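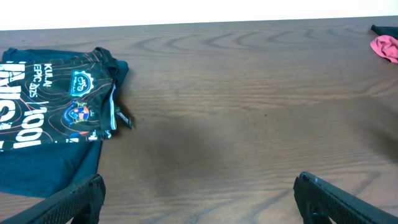 4.2 The second-day garment

Most earlier work on domestic laundry assumes that a piece of clothing is either clean or dirty. Our 77 households in Mamgate and Hattar did not seem to have read it. When asked where they put a T-shirt that had been worn once, to the shops and back, people gave answers that fitted neither state, and several lowered their voices to do so. The T-shirt went on a chair, on the end of the bed, over a door, or on top of the clean pile but facing the other way, a system that was explained to us at length by a man in Hattar and understood by no one else in his house.

We call this the second-day garment, mainly because the participants' own terms varied too much to be tabulated and some were rude. Trousers and jumpers entered the class most readily. Socks never did, at least not in front of an interviewer. T-shirts were the disputed case, and the rest of this section is largely given over to them.

Colour mattered more than fabric. Dark T-shirts were held to stay wearable for longer than pale ones, and participants who said so usually added that they knew this made no sense. Printed T-shirts had a further advantage, in that the print was thought to draw the eye away from whatever else might be there. In Mamgate, where the water is hard and opinions on it are harder, there was also a strong belief that washing a print too often would ruin it, and this was offered as a reason for not washing it at all. 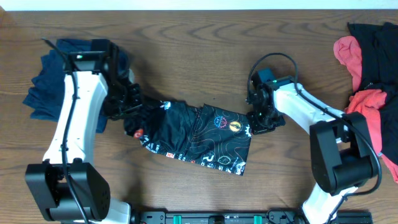

The belief proved remarkably sturdy. We had supplied each household with either Dultosine or Uvorine, two plain washing powders without scent, and had expected that a milder powder might loosen people's grip on the idea. It did not. Households given Dultosine told us that it was gentle but that one couldn't be too careful. Households given Uvorine told us the same, in some cases while holding the shirt.

Folding was the other point on which habit and stated principle parted company. Participants agreed almost to a person that folding was for clean clothes, and that to fold a worn shirt was a kind of lie. The laundry diaries, kept for 18 weeks, tell a different story. Worn T-shirts were folded regularly, above all when visitors were due, and once folded they tended to be promoted. A shirt that had been on the chair on the evening before a visit was back in the drawer on the morning after it, and from then on was described as clean by everybody in the house, including the person who had worn it.

Hakim (Raed Hakim, field notes, January) suggests the term "laundering by placement" for this. We adopt it with some reluctance, as the pun was already in use among the rest of us and he wrote it down first.

The kitchen or dining table had a part of its own in all this. It was where dry washing was sorted, and so anything lying on it was presumed clean until somebody sniffed it. Second-day garments that strayed on to the table were folded along with the rest – we found this in both towns, and in homes with a good deal of cupboard space as well as in those with none. Asking people to keep the two sorts apart made matters worse. One diary simply stops at this point and resumes a fortnight later in another hand.

Figure 3. Dark clothing on a wooden table.

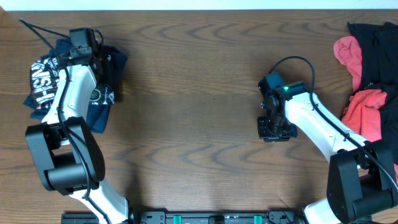
4.3 Who decides

If a garment's standing depends on where it has been put, then it matters who does the putting. In most of the 77 households this was one person, and the others were content to be overruled so long as they were not asked to help. Appeals were rare. They were heard on the landing, usually in a hurry, and turned on whether the shirt in question was needed that day.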